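**Taipe flower table - progress report to the Fluvgate fund, February**

Hello again from Grurnitz! You asked for something short and readable this time, so I've left the spreadsheet out and will just tell you how the flowers are going.

The main news is that we've settled on tulips. I'd gone back and forth over a mixed bunch for most of the winter, but tulips have one simple bloom on one long stem, and that makes it so much easier to say whether an arrangement is finished. The stock order came to 24 stems from Turden, with 5 kept in their wrapping as spares. It cost £150 including the delivery, which leaves us a little under on materials (more on that below).

Colour has been the nicest part of the work. The very dark tulips, the ones that look nearly black, have a clear glass vase to themselves at the far side of the table. The reds are what we arrange and rearrange. I did wonder if the dark ones would look gloomy, but I've grown very fond of them - they give the whole table something to be arranged around.

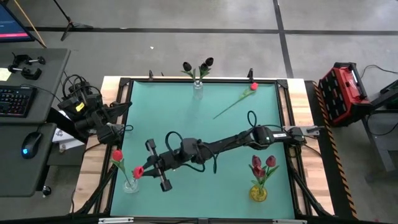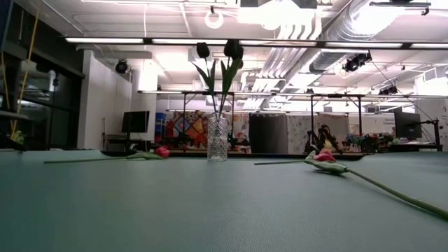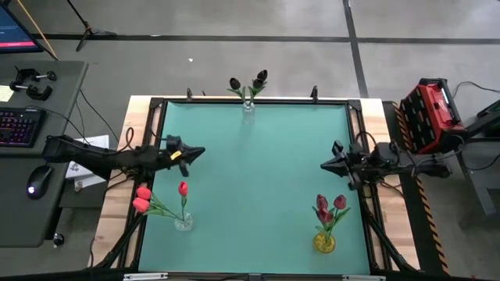

Taipe progress reports, no. 5

The round yellow vase was my own choice and I'll defend it. With three dark red tulips in it the colours really sing, and it's easy to tell from the clear glass when you're writing up notes at the end of a long afternoon. The red tulips in the other clear vase are more of a headache. They lean, and they lean a long way! With three in together, two of them can end up well over to the left with their heads out past the mat. I've tried bending the stems a touch before they go in, and I'd like to try a taller vase with a narrower neck as well.

Leaves are the other thing I underestimated. They look lovely, but when stems are laid down side by side the leaves and petals end up on top of one another, and you have to sort out which flower you're picking up. For now we're laying them out with more space between, and I've added a line to the setup sheet about it.

On money, we're inside the budget for this period. I'd like to move £20 from printing to glassware for that taller vase, if you're happy with it. A one-line reply is plenty.

Still to do before the next report:

- try the taller vase with the reds
- finish the setup sheet and send you a copy
- decide if the spare stems go into use or stay put
- write up the notes on leaning stems, with the bent and unbent ones kept separate

I'm usually at the table until 5 if you'd like to ring about any of it.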